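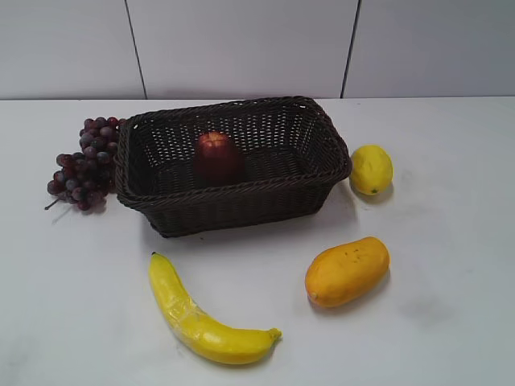
4. Filling the basket

Do this after section 3 (liner out, rim wiped). Takes 7 minutes, less once you know the order.

1. Set the basket on a flat, light-colored surface. Easier to see crumbs and bits of stem.
2. Check the weave with your fingertips. Snip loose ends, don't pull them.
3. Apples first. Firm ones on the floor of the basket, near the middle. Stem up if they'll stand.
4. Lemons next, along the short sides. Leave a little air between pieces.
5. Grapes last, always on top. Whole bunch, stem on. Keep them next to the basket untill everything else is in.
6. Lift by the body, both hands underneath. Not by the rim.

NOTE: Dry fruit only. Washed it? Towel, then wait 60 minutes before it goes in.

NOTE: Dark wicker can mark a white tabletop if it's damp. Felt pads (Bramton small size) go on the bottom corners, see section 2.

CAUTION: No bananas in with apples unless you plan to eat them fast. They go soft.

CAUTION: Don't stack more than 3 layers. Bottom one bruises and you wont see it until it smells.

Open-weave baskets: small stuff falls through or gets stuck in the gaps. Cherries, blueberries, loose grapes = use a bowl.

5. Daily check

1. Turn the apples. Soft spot, take it out.
2. Pick off any split grapes.
3. Shake crumbs out over the sink once the basket is empty.

Don't soak the basket. Damp cloth, then air dry, away from the heater.

Related guides
Huner bread box: first use and cleaning
Dufour linen liners, washing and shrinkage
Deltex hanging baskets: hooks and weight limits
Bramton felt pads, sizes

Comments (3)

wickerfan: grapes on top, yes. had them under the apples for years and always a mess at the bottom

kplum: Does the 60 min apply to lemons too? Mine feel dry right away.

tess_in_the_kitchen: Step 6 should be in bold! Pulled the braid right off my old one carrying it by the rim.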